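Home | Forums | Cars | Track Days | Tires | Log in

2 min read

Uneven wear on front tires after two track days, is it alignment?

Posted by Vlasta Rusnák

I bought a used Fladix coupe in the spring and have done two track days with it at Tukisow. The front tires are nearly gone on the outside shoulder, but the inside half looks almost new. The rears are fine. They are Rasska street tires, 2,343 miles on them in total, and most of that was highway driving to work and back.

I set cold pressures to what the door sticker says and never touched them during the day. The shop that sold me the tires says the alignment is within factory range and charged me $155 to tell me so. I don't want to buy another pair and wreck those too. Should I pay for a different alignment or is this just what happens?

6 comments

Fuchs

Within factory range doesn't mean much on a track. Most street cars leave the factory with very little negative camber in front, so in a long corner the tire rolls over onto its outside edge and that edge does all the work. Ask the shop for the printout and look at the front camber numbers. If they are close to zero, you have your answer.

Things I would do, in this order:

1. Get the printout. You paid for it.

2. Check pressures as soon as you come in from a session -- before the tires cool. Write them down for each corner.

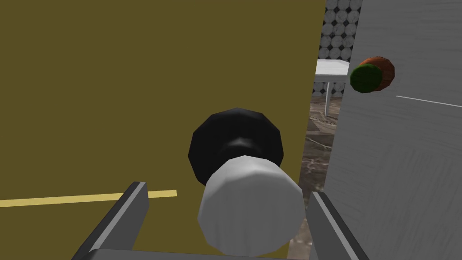
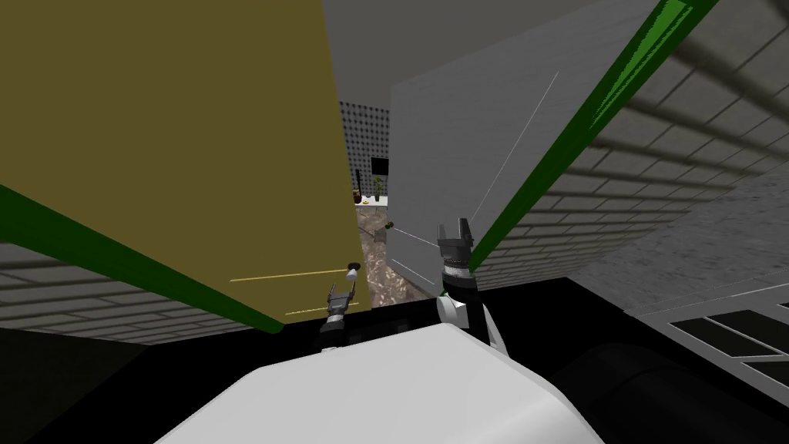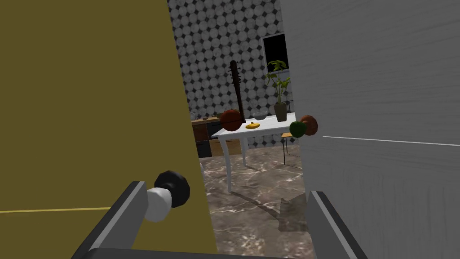
3. Mark the shoulder with chalk or white shoe polish before you go out. If it is scrubbed off well down the sidewall when you come back, the tire is rolling over too far. Add a little air and try again.

4. If that doesn't fix it, ask for more negative camber in front and have the toe set again afterward. Some cars need camber bolts or adjustable top mounts for this. Toe matters more than camber for highway wear, so don't skip it.

Share (4)

tallgear40

Slow down on the way in. Outside shoulder wear is mostly from turning the wheel too much when the front is already sliding.

3 comments

oldpaddock

Both of the above are right. I had the same wear on mine and more camber helped a lot, but so did a day with an instructor. It cost me $200 and I was using far too much steering in the slow corners. Also, swap the fronts side to side on the rims if your tires aren't directional. You may get one more day out of them, provided there is no cord showing. If there is cord, throw them out.

Share (1)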